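Nondomura kitchen shelf to open for borrowing in November

Residents of the Nondomura apartments will be able to borrow plates, bowls and small kitchen tools from a shared shelf on the ground floor starting in November, the building's management office said.

The shelf will be set up in the former mail room, next to the laundry. It will hold tableware and cooking items that people tend to need only now and then, such as extra plates for a family dinner or a second cutting board. Borrowing is free for anyone with a lease in either of the building's 2 towers.

Issa Masri, who manages the property for Sfeir, said the idea came out of last winter's residents' survey. Many of the people who answered said their kitchens were too small to store things they used a few times a year.

"The studios have one cupboard over the sink and a drawer," Masri said. "People were keeping serving bowls under the bed. When they moved out, a lot of it ended up by the dumpsters, and most of it was fine."

The office has set aside $2000 for the project. Masri said most of that will go toward shelving, a new lock and a deep sink with a drying rack. The kitchen items themselves are mostly donated, with a small number bought to fill gaps.

Items are being sorted by type before they go on the shelf. Plates and bowls will be kept at waist height, cutting boards will stand upright in a rack, and scoops, ladles and other hand tools will go in bins near the door.

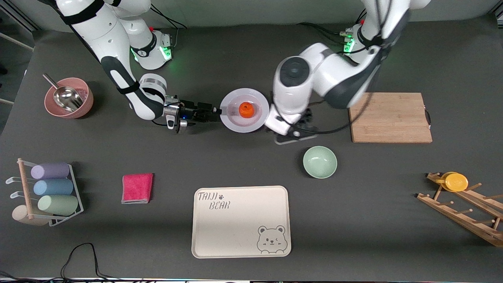 A white plate, pink and mint green bowls, a metal scoop and a bamboo cutting board on a dark gray work surface, with two robot arms at the plate.

Each household will be able to take up to 7 items at a time and keep them for about 2 weeks. Loans will be written in a paper log at first. Masri said an online sign-up may be added in the spring if enough people use the shelf.

Borrowers are asked to wash and dry everything before bringing it back. Wooden and bamboo boards should be washed by hand and left to dry standing up, as the dishwasher can split them. Items returned dirty will be cleaned by staff, and the household will get a reminder. There are no late fees.

Chipped plates and cracked bowls will be taken out of use. Residents who break something are asked to tell the office so that the log can be corrected, but they will not be charged for ordinary tableware. A deposit may be required later for larger items such as stockpots and roasting pans, which are not part of the first group.

Knives, glassware and anything with a power cord will not be accepted. Masri said the office looked into lending blenders and rice cookers but decided against it because of the cost of having them checked between loans.

The mail room has been closed to residents since the new mailboxes were installed in the front lobby. Work on the sink is expected to finish shortly before the opening, and the water in the laundry will be shut off for one morning while the pipes are connected. A notice with the time will be posted on the laundry door.

Donations can be left at the management office between 9 a.m. and 4 p.m. Plates, bowls, cutting boards and serving spoons in good condition are needed most. The office has enough mugs and is not taking any more.

Once open, the shelf will be available every evening from 5 p.m. to 8 p.m., when a staff member is at the front desk. Residents will need to show their building key card to get in.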